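Muvascombe Household Advice Service
Care of wooden desks and tables

Updated 29 July 2020

Wooden desks, tables and worktops need little attention, but the attention should be regular. The advice on this page applies to indoor furniture with an oiled, waxed or varnished surface. Antique pieces and items with French polish should be referred to a restorer before any product is applied.

Identifying the finish

Place a drop of water in an inconspicuous spot, such as the underside of an overhang. On varnish the drop will sit on the surface. On oil or wax it will usually begin to darken the wood after a few minutes. Wipe it away promptly and allow the spot to dry before doing anything further.

Routine cleaning

Dust with a soft dry cloth, following the grain. For sticky marks, use a cloth wrung out in warm water with a little washing-up liquid, then a second cloth with clean water, then a dry one. Spray polishes containing silicone are not recommended, as they make later refinishing difficult. Vinegar should not be used on wax.

Water rings and heat marks

White rings generally lie in the finish and not in the wood. Leave the mark overnight, as many fade without help. If it remains, rub gently with a little paste wax on a soft cloth. Black rings have reached the timber and will require sanding — a task for a confident householder or a joiner.

Ink and pencil

Pencil is best removed with a clean white eraser. Ballpoint may lift from varnish with a small amount of methylated spirit on a cotton bud, but test first: spirit will dissolve shellac. Ink on bare or oiled wood is seldom removed completely.

Re-oiling

Oiled desks in daily use should be re-oiled once a year. February is suitable in most homes, when heating has dried the air. Work in a ventilated room and proceed as follows.

Clear the desk and clean it as above. Allow it to dry overnight.
Rub lightly with 240-grit paper along the grain and remove all dust.
Apply a thin coat of oil with a lint-free cloth.
Wait 20 minutes and wipe off all surplus.
Leave for a full day before replacing papers or equipment.

Cloths used with oil can ignite without a flame. Lay them flat outdoors to dry before disposal, or soak them in water and seal them in a metal tin.
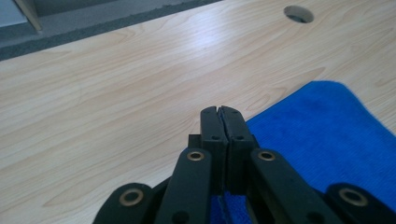 Edeltraud Holzer writes that her desk stayed tacky for a week after oiling, although she had followed the instructions on the tin, and asks whether it must be stripped. Stripping is rarely necessary. Tackiness means that surplus oil was left on the surface — wipe it firmly with a cloth barely dampened with white spirit, then leave the window open for two days.

Preventing damage

Keep furniture away from radiators and out of strong sunlight. Fit felt pads beneath lamps and other heavy items, and lift them when moving them. Felt collects grit and should be replaced when it becomes hard.

Enquiries about repairs may be left at the Pumphrey Road desk during opening hours.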